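Search this site Search
Buying a Home Computer Without the Headache: speaker notes

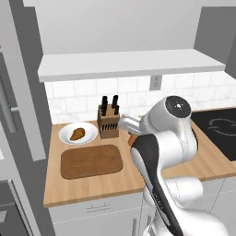 Last updated: August 23, 2024

Welcome, hello, thanks to Bernadette Lindqvist for setting up the projector. Ask who bought a computer in March or later. Let a couple of people grumble!

Slide 1. Memory. I love this one, it's the easiest win in the whole talk. Think of it as desk space: more of it and you can leave more things open. Show the Oltia laptop from the back-to-school flyer and ask what's missing. (They list the color before the memory. Wait for the laugh, move on if it doesn't come.)

Slide 2. Storage. Drawers, as opposed to desk. People mix these two up all the time and the flyers don't help. Tell the Whitlock story, short version.

Slide 3. Screens. Pass the two loaners around. Same size on the label, very different to look at from the side. Let them tilt them, take your time here.

Slide 4. The extended warranty. Hollex wanted $60 for mine. Read your credit card terms first, you may already be covered. Lyle Ferreira has the handout.

Slide 5. Refurbished! My favorite slide. I saved over 50 dollars on a desktop that is still running my whole photo collection, and the seller took returns. Check the battery on laptops, check who pays for shipping.

Questions. Repeat them into the mic for the back row. If printers come up, send them to Hazel Kincaid's table.

Spare slide if there's time: ports, bring the bag of adapters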